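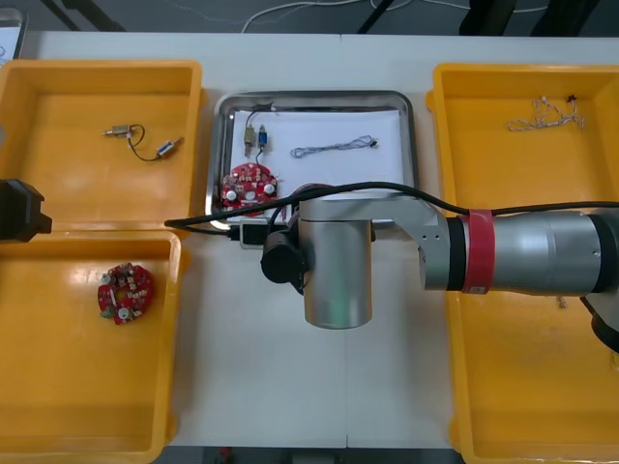
Plena parts bins in yellow, with the stainless sorting tray and paper liner.

Plena Parts Bins and Sorting Tray

The Plena range from Tumlow is made for benches where small electrical parts are sorted, checked or set out ahead of assembly. The bins are yellow plastic with a smooth, glossy floor. The tray is stainless steel, shallow and rectangular, with rounded corners. Each piece is sold on its own or as part of a bench set.

The bins will sit end to end in a row or side by side. Most customers put one part number in each bin and keep the tray in the middle for mixed parts that still have to be sorted. Round circuit boards lie flat on the bin floor, and short connector leads can be laid in without folding. The colour makes dark wire and small plugs easy to find.

What you can order

Small bin, yellow. 378 mm long. Fits two deep on a standard bench.

Large bin, yellow. For longer harnesses and cable that shouldn't be bent tightly.

Sorting tray, stainless steel. 415 mm long, with a rolled rim. Dishwasher safe.

Paper liners, white. Cut to lie flat in the tray, sold in packs of 73. A plain white sheet cuts the glare off the steel and gives a clear background for thin wire and small terminals. Change the sheet whenever it is marked or torn.

Bench set. Four small bins, one tray and one pack of liners.

Setting up a bench

Put the tray in the centre and the bins in pairs to the left and right of it. Leave a hand's width between the tray and the nearest rims so you can lift parts straight up and across. Boards go in first. Loose wire bundles should be kept to one edge of the tray, as they tend to catch on anything set down beside them.

Label the outside of the bin, not the floor. Adhesive labels leave a residue on the glossy surface and it takes some work to get it off.

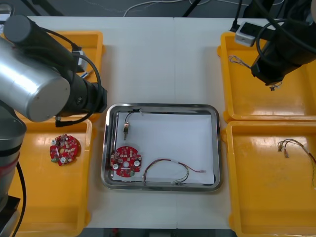 Care and cleaning

Wipe the bins with warm water and a mild detergent, then dry with a soft cloth. Grey scuffs from cable jackets usually come away with a damp melamine sponge — go lightly, as hard rubbing will dull the gloss. Don't use acetone or any solvent cleaner on the plastic. The steel tray can be washed by hand or machine. Take the liner out first.

Harnesses with bare metal terminals are the main cause of scratches. Lay them down with the terminals facing up where you can. If a bundle springs open, a loop of hook-and-loop tape will hold it.

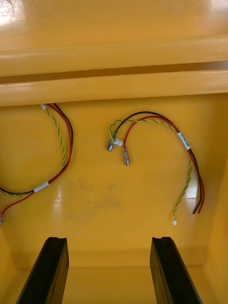
Rianne Claeys

I look after bench products at Tumlow, and the question I get most often is which bin to use for wire. For short leads with a connector at each end, the small bin is fine. For harnesses that hold their own curve, go up to the large one. A harness with red and black wires and a twisted pair will stand in an arch against the side if the bin is too narrow, and then the next one hooks onto it. Limit each bin to 17 short leads, or fewer if the connectors are bulky.

Orders and returns

Single bins, trays and liners ship from our own warehouse. Bench sets are also stocked by Getitz and Norðdahl. Unused items can be sent back in their original packaging. Opened packs of liners can't be returned.

For large orders, or to ask about other colours, contact Valdemar Mikkelsen in trade sales. The next production run is in November.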